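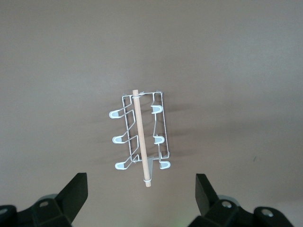 Cukport Zakum Wall-Hung Closet System
Set-Up Guide, Section 4: Hanging the Top Rail, Uprights and Shelves
Revised January 2023

Before you start this section

You should have finished Section 3, in which you emptied the closet, found out what was in it, and patched the holes left by whoever hung the last shelf. If the patches are still soft, stop and have lunch. The top rail carries everything you will ever put in this closet, and it does not do well on wet filler.

This section covers standard walls: drywall over wood studs. For brick, block or concrete, go to Section 6. For plaster over lath, go to Section 7, and allow an extra evening.

You will need:

Level (a real one; the one in your phone is fine for picture frames)
Stud finder
Tape measure
Pencil
Drill with the bit from Bag A
Screwdriver
Step stool
The top rail, the uprights, Bag A and Bag B

Bag C is for the drawers. It looks very much like Bag B. Put it in another room.

4.1 Finding the studs

1. Run the stud finder along the back wall at shoulder height, slowly, left to right. Mark each edge where it beeps.

2. Run it back the other way. If the marks don't line up, do it again with a fresh battery. Stud finders get imaginative when the battery is low.

3. Mark the center of each stud with a short vertical line. Use pencil. Pen comes through two coats of paint and will still be there when you sell the house.

4. Check each center by pushing a thin finishing nail through the drywall where the rail will cover the hole. Resistance all the way in means wood. If the nail goes in and then feels like nothing, you have found air, and the line needs to move.

Note: Studs in closets are often spaced oddly, especially near corners and door frames. Measure between your marks and don't assume the next one is where the last three suggest it should be.

CAUTION: Do not drill directly above or below an outlet, switch or light fixture. Cables usually run straight up or down from these. If the closet has a light, turn it off at the breaker and work by a lamp plugged in somewhere else.

4.2 Marking the rail height

The Zakum top rail is 70 inches long. If your closet is narrower than that, cut the rail according to Section 2 before you go on. If you skipped Section 2, you are in good company, and it starts with the page about the hacksaw.

1. Measure down from the ceiling at both ends of the wall and in the middle. The measurements will disagree. Ceilings are a matter of opinion in most homes, so from here on you will be following the level.

2. Pick your height. For double hanging (shirts above, pants below), put the rail as high as you can reach comfortably from the step stool with a screwdriver in your hand. For single hanging, anywhere above your head will do.

3. Make one mark at the left end of the rail's position, then carry a level line across the wall from it. Work in short stretches and turn the level end for end each time, which cancels out any small error in the level itself.

4. Stand in the doorway and look at the line. If the ceiling slopes, a truly level line may look crooked. Leave it alone. Clothes slide along a sloping rod, and after a month they will all be at one end.

4.3 Fixing the top rail

1. Hold the rail against the wall with its hooked lip facing up and toward you. If the lip faces down, the uprights have nothing to hang from, though you won't discover this until 4.4.

2. Line up the slots in the rail with your stud marks. You need a screw in every stud the rail crosses. Mark the screw positions through the slots.

3. Put the rail down and drill a pilot hole at each mark. Stop when the tape on the bit reaches the wall. (If there is no tape on the bit, put some on first. The depth is printed on the Bag A label.)

4. Put the rail back up and drive the center screw most of the way in. The rail will now hang there and swing, which is as much help as it is going to give you.

5. Set the level on top of the rail, adjust, and drive the remaining screws. Snug them all before fully tightening any of them.

6. Tighten from the center outward.

7. Pull down on the rail with both hands. It should not move, creak or change its mind. If it does, take out the screw nearest the movement and check whether it is in wood.

Note: Bag A contains 8 long screws. You may not use all of them. Leftover long screws are normal. Leftover rail is not.

CAUTION: Do not use the plastic wall anchors in Bag B for the top rail, even if they fit. They do fit. They are meant for the lower end of the uprights, where there is very little load. A top rail held up by these anchors will stay on the wall until you hang winter coats on it.

4.4 Hanging the uprights

1. Hook each upright over the lip of the rail and let it hang straight. Gravity does most of the work in this step, so don't force anything.

2. Slide the uprights to their positions. An upright doesn't need to sit over a stud, but no shelf should stick out past an upright by more than the width of your hand.

3. Check that every upright is the same way up. The slots look identical from both ends, but they are not, and a shelf with one upright reversed comes out with a charming tilt. The stamped arrow goes at the top.

4. Fix the lower end of each upright with one short screw from Bag B, using a wall anchor wherever there is no stud.

Note: If an upright won't sit flat, the wall is bowed. Slip one of the thin gray spacers behind it. If you need more than two spacers, the wall is very bowed, and it has probably been like that for years without bothering anyone.

4.5 Fitting brackets and shelves

1. Decide on shelf heights before you click in any brackets. Measure the tallest thing you plan to store and add a little. People generally measure the shoe boxes and forget the boots.

2. Insert each bracket at an upward angle, then press the front down until it clicks. No click means it isn't in. A quiet click also means it isn't in.

3. Count slots from the top of each upright to be sure matching brackets are at the same level. Counting from the bottom works too, as long as you don't do one of each.

4. Lay the shelf on the brackets with its front lip down and push back until it drops into place.

5. Fit the end caps. They are small, they roll, and they are the same color as most carpets. Replacements are listed in the back of this guide as part 141, and we sell a lot of them.

4.6 The hanging rod

1. Snap a rod cradle under the front of each bracket on the shelf you've chosen.

2. Drop the rod in from above and turn it until the seam faces the ceiling.

3. Tighten the small set screw in each cradle by hand, plus a quarter turn. Further turning will dent the rod and give every hanger somewhere to get stuck.

If you bought the Vamley finish, leave the protective film on until all the screws are in. Then remove the film. We mention this second part on account of the letters we receive.

4.7 Loading limits

The full top rail, properly fixed into studs, is rated for 111 pounds spread evenly along its length. Evenly means evenly. All of the books at one end and a scarf at the other is a different arrangement, and the rating doesn't cover it.

Clothes weigh more than you think. Towels weigh more than clothes. Paper weighs more than anything, and the box of old tax returns belongs on the floor.

CAUTION: The shelves are not steps. Neither are the brackets or the drawers. Children will want to check this for themselves, so keep them out until the screws in 4.4 are in.

4.8 If something is wrong

The shelf rocks. One bracket is not clicked in, or two brackets are a slot apart. Go back to 4.5, step 3.

Hangers drift to one side. The rail is not level, or you corrected it to match the ceiling. Loosen the screws, level it and tighten again from the center.

The closet door won't close. The shelf is deeper than the closet. Check the label on the shelf carton against the depth you wrote down in Section 1. If you didn't write it down, measure now, with the door open.

There are parts left over. Spare screws, spacers and one end cap are included on purpose. A leftover bracket means there is a shelf somewhere doing without.

There are not enough parts. Look in the other room, in Bag C.

Leave the system empty overnight, then go around once more with the screwdriver before loading it. Drawers are next, in Section 5. You can bring Bag C back now.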